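Chapter 7
Choosing Between Grippers

By the time most readers reach this chapter they have a favorite gripper already, and I was no different. Mine was whichever one happened to be bolted on when I first got something to work, and I defended it for years against all comers. So I would like us to begin a little more humbly, with the question of what a fair comparison looks like, and leave the question of who wins for the end of the chapter (where, I'm afraid, the answer is still going to depend on your laundry).

Cloth is where we will spend most of our time. A wooden block is kind to almost any pair of jaws, and two quite different grippers can look like twins if blocks are all you give them. A shirt is far less polite. It slides, it folds under the finger, it comes up in a layer you didn't mean to take – and every one of those little failures tells you something about the pads, the opening, or the angle of approach.

In Section 7.1 we set out the bench routine used at the Grindport workshop, which is simple enough to copy on a kitchen table. Section 7.2 puts the Wuson jaws and the Sugden jaws through that same routine by hand, before either goes anywhere near an arm. I do urge you not to skip the hand trials! Holding the tool yourself, you feel the drag of the fabric in your wrist, and you will remember that feeling later when you are staring at a column of numbers. Section 7.3 turns to the Cakville records, 3000 grasps in all, of which 1000 were made on cloth, and shows how easily a careless reader can draw the wrong lesson from them.

Before you go on, find a shirt with a check or a stripe. The pattern makes it much easier to follow how the cloth shifts when a finger presses into it, and the folds are easier to talk over with a partner. Drop it on the table without smoothing it, open the jaws wide, and bring one pad down near the middle of the heap.
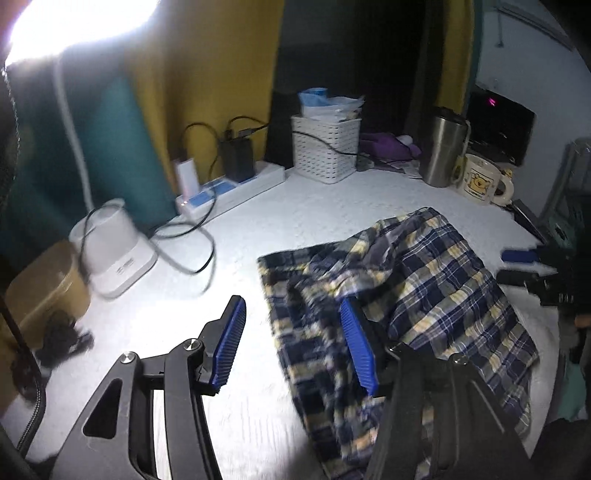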